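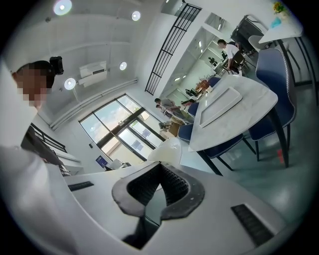
Il y a des pièces où l'on s'attarde sans trop savoir pourquoi, et la salle à manger d'Ohemaa Dogbe est de celles-là. J'y suis arrivée en juillet pour une petite heure, j'en suis repartie à la nuit tombée, après deux cafés et une tarte aux abricots dont je n'ai toujours pas la recette !

Tout tourne autour de la table, bien sûr. Un grand plateau de marbre blanc sur des pieds en métal noir, commandé chez Suvarna après des mois d'hésitation (elle avait failli prendre du chêne, comme tout le monde dans la famille). Ce noir, elle l'a voulu partout où il y avait une ligne à tracer : la rampe de l'escalier, le garde-corps de l'étage avec ses barres horizontales, et, dans un ton sombre, les montants de la grande fenêtre qui donne sur les arbres. Le reste est blanc, jusqu'au climatiseur, accroché bien haut, et à son long tuyau qu'elle a renoncé à cacher.

« On m'avait proposé un coffrage à 300 euros, raconte-t-elle, j'ai préféré acheter des chaises. »

Le soir, les spots ronds du plafond prennent le relais du jour, et c'est l'heure où elle sort les assiettes, le pain, et appelle les voisins depuis le palier.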